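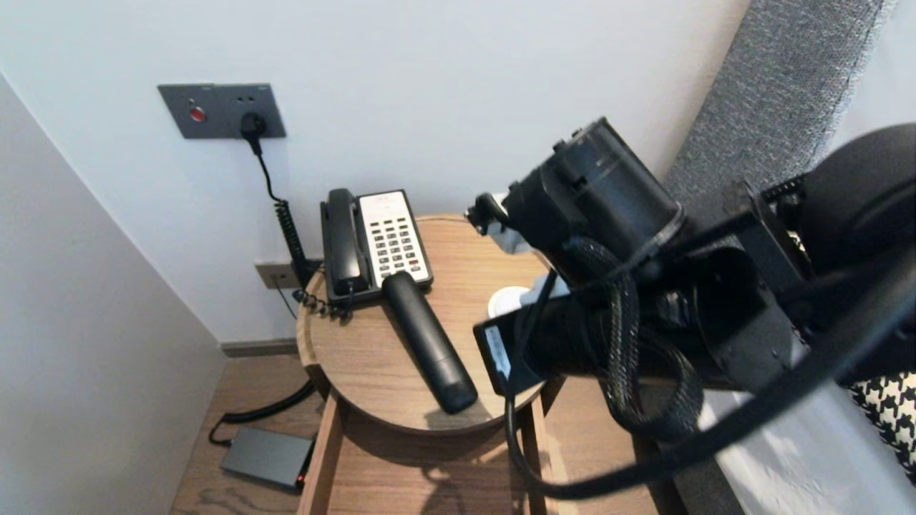 **Emley hotel keeps its bedside phones, for now**

2022-05-06

The Brundum hotel in Emley says it will keep a corded telephone beside every bed until at least August, after guests objected to a plan to replace them with an app. The owner, Cloller, calls this "listening". Regular guests may want to see what happens in September before they thank anyone.

The plan, set out in a letter to regular guests last month, was to clear the bedside tables of what it called "legacy items". That meant the phone and its coiled cord. Calls to reception would go through the Cloller app, which needs a recent mobile, a signal and a password. The rooms at the back of the building, as anyone who has stayed in one will know, are short on the second of those.

Cloller said only 7 calls a week were made from the room phones, and that the tables would be "calmer" without them. It did not say how the calls were counted, or whether calls to reception were included. Asked twice, it sent the same figure again.

A petition left at the front desk gathered 836 signatures, a large number for a hotel with 30 rooms. Some will have come from people who have never slept there. Even so, the comments written alongside are mostly practical. Older guests want something with buttons they can find at night. Several people said they had rung down when unwell and would not have fancied hunting for an app. One wrote that the round tables were small, but had never been so small that a phone was the problem.

Clutter is a fair complaint, up to a point. A bedside table in a modern hotel has to hold a phone, a remote control, a drink and whatever the guest empties out of their pockets, with leads trailing down behind it to the wall. Taking away the one thing that works without charging seems an odd place to start. Guests using the app would presumably need to plug their mobiles in somewhere, and the letter made no mention of extra sockets.

Benítez, the firm hired to refit the bedrooms, has already finished 6 of them. Cloller would not say whether the new furniture leaves room for a phone. It said a "full review of in-room contact" would be published in August. No date has been given for the meeting guests were promised.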